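Ticket 538: Coach bio missing from Rerngate Volleyball roster page
Status: Closed
Opened by: Maite Sepúlveda, club office
Assigned to: Senthil Mudaliar, Solleo web support
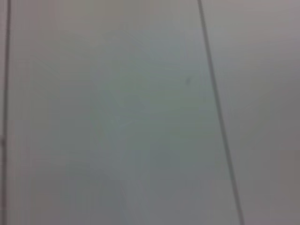 Attachment 1: gray surface, close up, with two thin dark lines

Description
The bio for Satish Joseph does not show on the 14 Blue team page. His name is in the staff list but the link opens a blank page with the club header on top. The other coaches on that team are fine. I entered his bio last night the same way I entered the rest. Parents are asking because tryout registration is open and he is the new head coach for that group.

Browser: tried two, same result
Login used: club office admin

9:10 am, Senthil Mudaliar
I get the blank page too. The bio is saved in the Tudose editor and marked Published. Can you tell me if it was typed in or pasted from another file?

9:42 am, Maite Sepúlveda
Pasted. He sent it as a document with his playing history, the clubs he coached before us and his certifications. It is longer than the others. I cut nothing.

10:05 am, Senthil Mudaliar
The bio field on the coach template has a limit of 3000 characters. The editor is supposed to give a warning when you go over it. It saved the text without one, and the public page then fails to load it. I have passed the missing warning to Jagadeesh Mathew, who looks after the template.

For now, please shorten the bio to fit and save it again. Leave the team assignment alone.

11:20 am, Maite Sepúlveda
Shortened it. I took out the list of high school tournaments and one paragraph on beach volleyball. Satish is OK with that. The page loads now, but he shows up under 14 White as an assistant and not under 14 Blue.

11:36 am, Senthil Mudaliar
That comes from last season's assignment. The schedule import from Grolell still had him on 14 White and it ran again at 11. I changed the record on the import side and reran it. Please check both team pages and the full staff list.

1:15 pm, Maite Sepúlveda
14 Blue is right, head coach. He is gone from 14 White. The staff list still says assistant.

1:28 pm, Senthil Mudaliar
Staff list is cached. Cleared it. Reload in 5 minutes.

1:40 pm, Maite Sepúlveda
Correct everywhere now. Thank you.

3:05 pm, Jagadeesh Mathew
Over-limit warning is restored on the coach template. Saving is blocked until the text fits. Ilango Salian tested it with a long bio on the practice site and got the message. The fix goes to all club sites with the November update.

Ticket closed by Senthil Mudaliar.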